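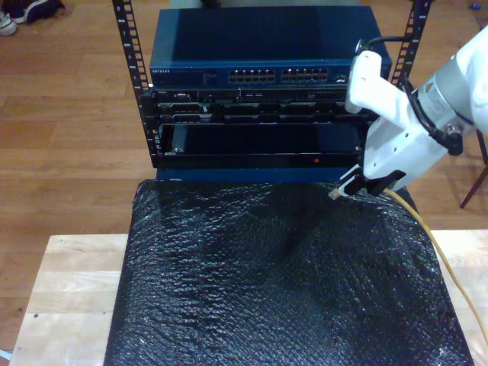
Network Bench Technician (robot-assisted cabling)
Sunport, Kikitz site
Full time, permanent

Sunport prepares network racks for offices and small data rooms. Until last year all patching and port testing at Kikitz was done by hand. Since September the repetitive part of the work – plugging and unplugging Ethernet cables for test runs – has been moving over to robot arms. We now need two technicians to work alongside them.

What has changed at the bench

Technicians used to spend most of a shift bent over a rack, moving the same cable from port to port. The arms are taking over those cycles. A standard test plan has 102 insertions, and a person starts it, watches it and signs it off. You will still handle cables yourself when a plug is damaged, a latch sticks or a customer rack has an unusual layout.

The team at Kikitz has 11 people. No jobs were cut when the arms came in, and the pay grade for bench technicians stayed the same. The shift pattern did change: there is no night shift any more, and each technician now looks after more than one bench.

Your work

Set up switches and rack units on the bench and route the cables so that the arms can reach them.
Teach new plug positions and correct old ones.
Stop a run when a connector is out of line, clear it and restart.
Keep the fault log in Trukard, our job tracking system.
Tell the automation group what does not work. They change the procedures every week, and most changes come from the benches.

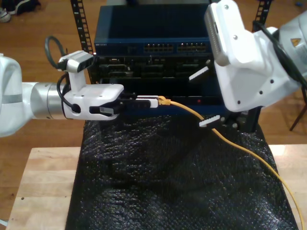 What we ask for

At least 2 years of work with network hardware, structured cabling or electronics assembly. You should be able to crimp and test an RJ45 cable without instructions. Experience with robots is not required – training takes about 6 weeks and is paid at the full rate. You need to be comfortable standing for part of the day and writing short fault reports in English.

Place and hours

Monday to Friday, early or late shift, changing weekly. The first week of training is at our Čierny workshop. Travel and lodging are covered.

How to apply

Send a resume and a short note on the last cabling job you did to Haoran Tang, bench operations, Sunport Kikitz. Applications are open until Saturday, November 7, 2020. Interviews are held on site and include an hour at the bench with one of the technicians.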